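Home | Syllabus | Handouts | Labs | Contact

Planning for Equipment: Handout 2
Hitumora course notes, updated 24th June

Welcome back! Last time we talked about what a mobile robot can do in an office. Today we get to my favorite part, which is working out what it will cost you to have one. I know budgets sound dull, but I promise this is where projects get good (or get stuck in April when the money runs out).

Start with the room and save the catalog for later. Walk the space where the robot will work and write down everything it has to get past, under or close to. Floors, chair bases, desk feet, cords, door sills. Do it at the height of the robot's camera and then again at the height of its bumper, because you'll get two very different lists! 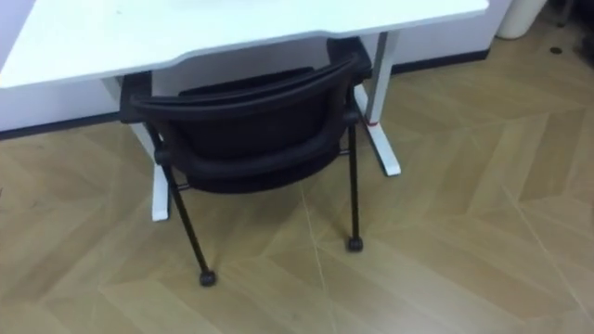

SITE PLANNING

A desk and a chair on casters look like an easy job, and they're a great one to practice on. Look at the feet of the desk, which reach forward along the floor, and at how close the chair sits to the desktop. If the robot only drives by, you need clearance around the feet and casters. If it has to pull the chair out, you need an arm, something to grip that curved top rail, and a base heavy enough to stay put while it pulls. Those are two separate budgets, so decide which job you're buying for before you ask for a quote.

Color matters too. White desk legs against a white wall can be hard for some depth cameras, and so can thin black chair legs. Ask the seller for a trial in your own room, and put the trial in the plan as its own line. The Rurkar project did this and changed its sensor order before paying for anything. Lovely work.

Now the lines people forget:

Spare batteries and a second charger
Shipping both ways for repairs
Floor protection, if you have wood or laminate
Software renewals after the first year
Staff hours for setup and training

For the Pritchard exercise, your small-parts budget is $607 and your setup time is 21 hours. Split both across the lines above and bring your sheet to class. Then add $216 to the parts budget and tell us where you'd spend it. I love this bit, the answers are always so different!

One last note on leasing. A lease can be a fine choice for a first robot, especially when you're unsure which job it will end up doing. Read the return terms closely and check who pays for worn wheels.

Reading for next time: the Under case study, first half only.

This site uses cookies to remember your settings. Accept | Decline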